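Hilcombe History Circle: What We're Reading in March

Our next book is the one Maureen Penrose has been nudging us toward since the fall, a life of the abbot Wulfric of Algate — and I'm so glad she kept at it! I finished it in two sittings and went straight back to the chapter on his election.

Wulfric came from a family of millers. He entered the abbey as a boy, learned his letters late, and was put to work in the grain store, where he kept such careful accounts that the old abbot started bringing him along on visits to the outlying farms. When the abbot died, the monks argued for 47 days before they settled on Wulfric, who was away at the time buying salt. He was 29 (or 31, if you trust the later chronicle, and I don't).

The letters are the best part. There are 165 of them, most quite short, and he grumbles wonderfully — about the bishop, about the roof, about a cousin who borrowed a mule and brought back a different one. The editor, Mensah, leaves the jokes alone and puts the Latin in the back for anyone who wants it. I'd start with letter 20, where he tries to talk a young monk out of walking to Rome in winter, and then read the long one to his sister.

I did get a bit lost in the middle, where three men named Hugh are all fighting over the same fishing rights. The family tree on page 7 helps a lot, so put a bookmark there before you begin!

The library has copies set aside at the front desk under our name. Maureen will lead the talk and would love to hear which letter you liked best, so please mark one and be ready to read a few lines out loud. If you've never come before, come anyway. You don't need to know a thing about abbeys — I knew next to nothing when I opened it, and now I have opinions about salt.

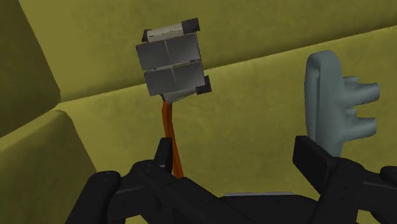 After Wulfric we'll need something for the following month, and I'm hoping for another letter writer. Bring a title or two with you and we'll pick one before we go home.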